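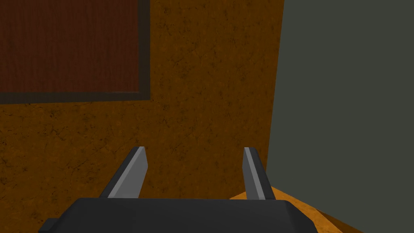

Setting Up Scheduled Backups on a Kirkow File Server

Applies to Kirkow 6 with the Stusta scheduler installed. Earlier releases use a different job format and are covered on a separate page.

Before you start

You need an account with administrator rights, a destination volume with at least 200 GB free, and the name of the share to be backed up. The destination must not be on the same physical disk as the source. Kirkow will accept such a configuration and report success, but a disk failure then takes both copies.

Check that the server clock is correct. Jobs run on local time, and a wrong time zone is the usual cause of backups that start in the middle of the workday.

Step 1. Create the destination folder

Log in to the admin console and open Storage, then Volumes. Select the destination volume and choose New Folder. Use a short name without spaces. The examples on this page use a folder named oakley, after the share it protects.

Set the folder owner to the backup account. Remove write access for all other accounts. Read access can stay in place if users are allowed to restore their own files.

Step 2. Define the job

Open Scheduler and choose New Job. Fill in the fields as follows.

Name: oakley-nightly
Source: the full path of the share, beginning with a slash
Destination: the folder from Step 1
Type: Incremental
Keep: 30

The Keep value is the number of restore points, not days. A job that runs twice a day with a value of 30 covers 15 days. When the limit is reached, the oldest point is merged into the next one, and the merge runs before the new backup begins. On slow disks this can delay the start noticeably.

Leave Compression off if the share holds mostly video or JPEG files. These formats barely shrink, and the processor load increases.

Step 3. Set the schedule

Under Timing, select Daily and enter 2:00 a.m. If several jobs write to the same volume, stagger them. Two jobs started in the same minute will both finish, but each takes longer than it would alone.

Add a full backup on Sunday. Create it as a second job with the same source and a separate destination folder. Do not point a full job and an incremental job at one folder — the scheduler does not keep their indexes apart.

Step 4. Run a test

Select the job and choose Run Now. The first run copies everything and may take several hours. When it ends, open the log and look at the last line. Status 0 means all files were copied. Status 2 means some files were skipped, usually because they were open. The skipped paths are listed above the status line.

Next, restore one file to a temporary folder and open it. Repeat this test every few months with a different file.

Troubleshooting

Job stays in Pending: the scheduler service is stopped. Restart it from Services.

Destination not writable: the folder owner was changed or the volume was remounted read-only. Check the volume first.

Log is empty: log rotation through Skerero moves old entries at midnight. Look in the archive folder.

Correction to the Keep calculation supplied by Burgi Imhof. Page last revised in October.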